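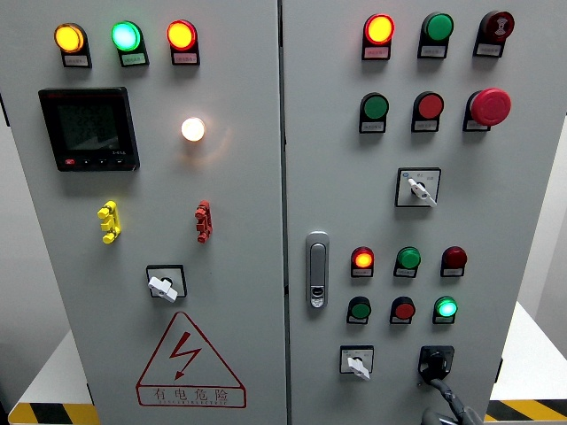 Our visit to the Plallitz open day

We pulled into the Plallitz parking lot a little before 9 in the morning, which was far too early, but the coffee was already out and so were the cinnamon rolls, so no complaints from me! Plallitz makes the scheduling software our office has been limping along with (and, to be fair, growing fond of), and once a year in October they open their doors to customers and let us wander around and ask nosy questions.

The morning was mostly talks. The one I'd come for was on hiring, and how they bring new people onto the support team. Every new hire spends four weeks answering customer tickets before doing anything else, even the programmers, and I scribbled that down in big letters for when I got home. A woman from Cliser, a small payroll company, asked what happens when someone hates it, and the answer was long and funny and a bit of a dodge.

After lunch (soup, very good bread) we were split into groups of eight and shown the new version, Roman. The shared calendar finally lets you swap a shift without emailing half the building, and I may have clapped. I was less sure about the reports page, which still takes too many clicks, and I told them so.

There were over 200 of us by the afternoon and the hallway got pretty loud, but I had a lovely long chat with two folks from Drotov about training part-timers, and we've promised to trade checklists. I still owe them mine.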